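Power cubes: the questions we keep getting
Last updated 29 March 2024

Shanthi Kodikara answers the mail on desk power at Wundeo. She has been through a good many cubes and is not easily impressed by them.

Do I need a power cube at all?
Maybe not. If you have a wall outlet within reach of your desk and a plain power bar you trust, a cube gives you the same electricity in a different shape. The case for one is that it takes up a small square of desk and puts outlets on its sides. The case against is the price, and the fact that it lives on top of the desk where you have to look at it.

Are they safer than an ordinary power bar?
I've yet to see a good reason to think so. Safety comes from the certification mark, the overload protection and what you plug in. Zaster's sales page goes on at length about "cube geometry" and heat. I asked them for test results and got the sales page back.

Does the shape really stop big plugs from blocking each other?
Partly. Two fat adapters on opposite sides won't meet. Put them on neighbouring sides and they may still collide at the corner, and a low outlet can leave a heavy adapter scraping the desk. Bring your worst adapter to the store and try it.

What about the cable?
Read the length on the box before you read anything else. A short cable means you'll be tempted to run the cube off an extension cord, and you shouldn't. A long one has to go somewhere. Most of the cube photos in catalogues have no cable in them, which tells you how much thought it was given.
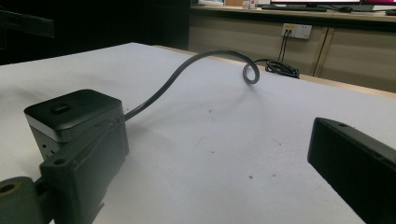 Black cube with a silver-grey band under the lid. The cable loops once on the tabletop before joining the pile near the far edge.

Can I leave the extra cable coiled up?
Loosely, for light loads like a lamp or a phone charger, I wouldn't lose sleep. Under a heater or a kettle, no. Coiled cable holds heat, and a tight bundle held with a twist tie is worse. Don't run a heater from a cube in the first place, whatever the label allows.

What does the button on top do?
Depends on the model. On some it cuts everything, on others only the USB ports, and I've had one where it worked a night light and nothing more. Check the manual. A top button is also easy to lean on, so I wouldn't plug in a desktop computer until you know which kind you have.

Black or white?
Black hides scuffs and shows dust. White does the reverse. On a pale desk a black cube stands out, and so does its cable. Dratidton charges extra for "studio charcoal," a colour I can't tell from the regular one.

Is the Wanigasekara worth the money?
At $399, I don't see it. It has four outlets, the same as cubes costing far less, and the fabric-covered cable picks up lint. They say a cheaper version is coming in April. They said that last year too.

How do I clean one?
Unplug it at the wall, then wipe it with a dry cloth. No sprays near the outlets.

Can I plug one cube into another?
No. We get this one every week and the answer stays the same.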